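Natis adds folding tables and a bench to its Cistex furniture range

Rurham, October 2021

Furniture maker Natis has extended its Cistex range for canteens, village halls and training rooms. The new pieces are a folding table in two lengths and a matching bench, and all are on sale now through the company's showroom in Rurham and its trade catalogue.

The Cistex chair came out first and is still sold in 16 colours. Customers who bought it in quantity often asked for a table that could be put away on the same trolley.

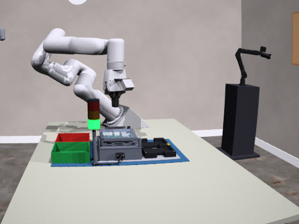

The table top is birch plywood with a laminate face and a rounded edge. The legs are steel tube, powder coated in grey, black or white, and fold flat under the top with a catch at each end. The shorter table weighs 17 kg and can be moved by one person. The longer one seats three along each side and has a bar underneath to stop the top sagging.

The bench uses the same legs and does not fold. It stacks three high and slides fully under either table. 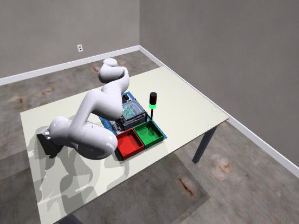
Trials at Mridha

The first tables went to Mridha, a chain of staff canteens, which used them in two of its dining rooms during September. Natis changed the catch after the trial so that it can be released without bending down, and fitted wider feet for use on carpet.

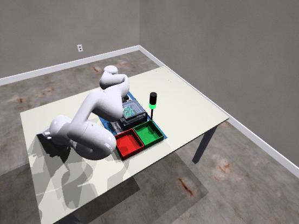 Mridha said that its staff now clear the room for evening meetings without calling for help, and that the new feet had stopped the tables rocking on older floors. It has ordered the longer table for its remaining sites.

Delivery and spares

Orders from stock leave Rurham within three working days. Colours other than grey, black and white are made to order. Feet, catches and edge strips can be bought separately and fitted with a hex key, which is supplied with each table. 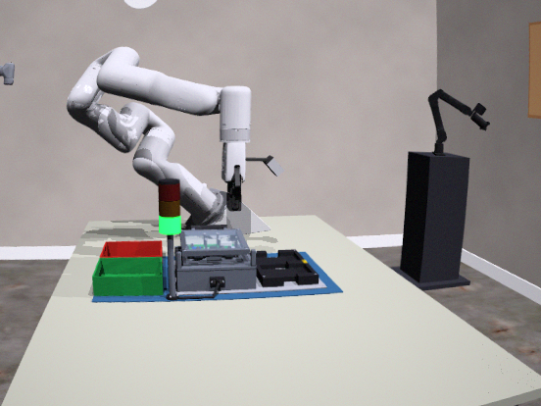
Photo: Natis

The frames carry a guarantee of 16 years and the tops a guarantee of two. Fabric samples for the bench pad and a full price list are available from the showroom on request. Trade customers can borrow a table and bench for two weeks before placing an order.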